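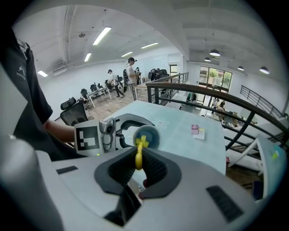 Small yellow plastic piece, long and cross-shaped, with a knob at the upper end.

Gradlow Small Parts Word List

Gradlow is a list of the words which people use at home for small plastic parts: the clips, caps, pegs, stoppers, feet and spacers that have an official name in some catalog and a very different name in the kitchen. The list contains nearly 900 entries in English. Each entry gives one word or short phrase, the kind of part it was used for, and the situation in which it was written down.

The list is text only. It was made for people who write repair guides, spare part catalogs and search pages, and also for students of everyday vocabulary.

Contents of the folder

entries.csv: the main list, one entry per line
kinds.csv: the 13 kinds of parts, with a short definition of each
notes.txt: remarks on difficult entries, in no special order
changes.txt: what was changed between versions

Columns in entries.csv

id: a short code. It does not change between versions. If an entry is removed, its code is not used again.
word: the word or phrase as the person wrote it, with corrected spelling only when the mistake was clearly from typing.
kind: one of the names in kinds.csv.
setting: repair, letter, sale or talk. Please read the section about settings before you use this column.
region: filled in only when the person gave it. Many lines are empty here.
source: Dirnach, Stateck or Ibrahim.
sure: yes or no. It tells if the person who sorted the entry was sure about the kind.

The file is saved as UTF-8 and the separator is a semicolon. Some phrases contain a comma, and with a comma as separator the older version was broken in several programs.

Where the words come from

Dirnach is a repair evening in a former school building. Visitors fill in a paper form before they sit down with a repairer, and one line on the form asks what is missing or broken. We copied this line and nothing else from the form.

Stateck is a shop for used spare parts. The owner kept the letters and messages from customers who were looking for a part but did not know its name. These are the longest entries, and in my opinion the most interesting. "The little foot that stops the drawer from going all the way" is one entry, and we did not shorten it.

Ibrahim is the smallest source. It is a notebook with 100 words, collected by one family over many years and given to us in March. The family writes the same part with different words depending on who lost it. We kept all of them.

Settings

Repair means the word was written on a form at a repair evening. Letter means a written request to a shop. Sale means a handwritten label on a box or bag of parts. Talk means that somebody said the word and another person wrote it down. In the talk entries the spelling is the choice of the listener, so please do not draw conclusions from it.

How the entries were sorted

Two people sorted every entry separately. When they did not agree, they talked about it, and if they still did not agree the entry got "no" in the column sure. We did not use a vote.

The most difficult words were thingy, doohickey, bit and piece. They can mean any of the kinds. We sorted them by the rest of the sentence where there was a sentence, and otherwise they are under the kind "unclear". Peg was also a problem. In some regions it is used for a clip that holds laundry, in others only for a pin that goes into a hole. The file notes.txt has a longer discussion of peg.

Known problems

The list has more words for kitchen parts than for garden or bathroom parts. This comes from Stateck, where kitchen machines are the main business.

Words for toy parts are few. We have only 5 that are not also used for something else.

Some entries are surely translations from another language made by the speaker, for example "closing hat" for a cap. We did not mark them, as we could not ask the persons. My own first language has such a word, so I may be too generous in keeping them.

The region column must not be used for maps. It has too many empty lines.

Private information

Names, addresses and telephone numbers were left out when the lines were copied. If you find something that could point to a person, please write to us and the line will be removed in the next version.

Use

You may use the list for any purpose, also in paid products, if you mention the name Gradlow and the version you used. If you change the entries, please say so. We are happy to receive new words, but please send them with the kind and the setting, and do not send words taken from printed catalogs.

Contact

Funmilayo Tijani keeps the list and answers questions. Messages are read in the evening, normally after 8 p.m., and a reply can take some time.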